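The Apprentice With No Hands

Robot makers say anyone can teach a machine by showing it. Somebody still has to do the showing.

2022-02-24

The demonstration at Tercombe lasted 17 minutes, and I was told beforehand that it would change how I thought about housework. An engineer picked up a pair of grippers, the kind you squeeze like barbecue tongs, and moved a cup from one side of a table to the other. Then she did it again. By the eighth cup I had started reading the fire notice on the back of the door.

The pitch is simple enough. Writing code for every little motion a home robot might need is hopeless, so you show it. In the older version, an operator sits at a set of controls and steers a real arm from across the room, or across an ocean. In the newer and cheaper one, there is no robot at all. A person carries the gripper around by hand, with a camera looking down at the fingertips, and does the chores. The recordings are fed to a computer, and sooner or later an arm somewhere is supposed to do the same.

Tercombe calls this "teaching." I have taught, briefly and badly, and I remember the pupils asking questions. What goes on here is closer to leaving the tap running and hoping the bathtub is the right shape.

How much tap? The company wanted 200 good recordings of a single task before it would train anything. Good is the important word. A recording goes in the trash if the hand shakes, if the thumb slips, if the object leaves the view at the wrong moment. One former operator at Polatach, which rents out remote-control crews to other firms, told me she threw away more than she kept in her first month. She was paid for the ones she kept.

She also told me about the headaches. Steering an arm through a screen means judging depth with very little to go on, and a shift at Polatach ran eight hours. "You stop trusting your own hands," she said. "I went home and missed the light switch." The company's brochure describes the work as intuitive.

The hand-held tools were meant to fix that, and in fairness they do fix some of it. You feel the weight of the thing you are lifting. You can walk out of the lab and into a real home, with a real bed and a real mess, and that matters a great deal. A robot that has only ever seen a clean white table knows about as much of my house as I know of the moon.
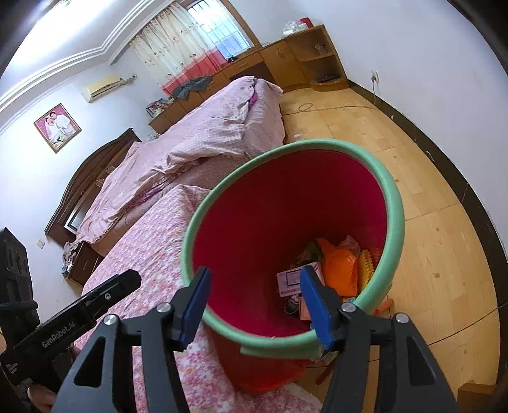 But real homes are where the sums start to look bad. Every room has its own light and its own clutter. A crumpled wrapper doesn't keep its shape from one grab to the next, and a box that was easy to pinch when it lay flat is a new problem when it tips on its side. People handle this without noticing. The machine has to be shown, and shown again, and nobody I spoke to could say when the showing stops.

Björklund, which sells a training package to other robot firms, claims its system can pick up a new chore from 10 demonstrations. I asked what came before the 10. There was a pause on the line, and then a long answer about a "base library" whose size the company does not disclose. So, 10 on top of a mountain.

I asked Tercombe for its success rate in a home it had never recorded in. The company said it would share the number in July. I asked whether I could bring a bag of my own trash and watch the arm deal with it, and was told the arm was being serviced.

Before I left, the engineer let me try the grippers. They were heavier than I expected. I moved the cup across the table and set it down, rather neatly I thought, and she checked her screen and said the recording was no good. I had let go too fast.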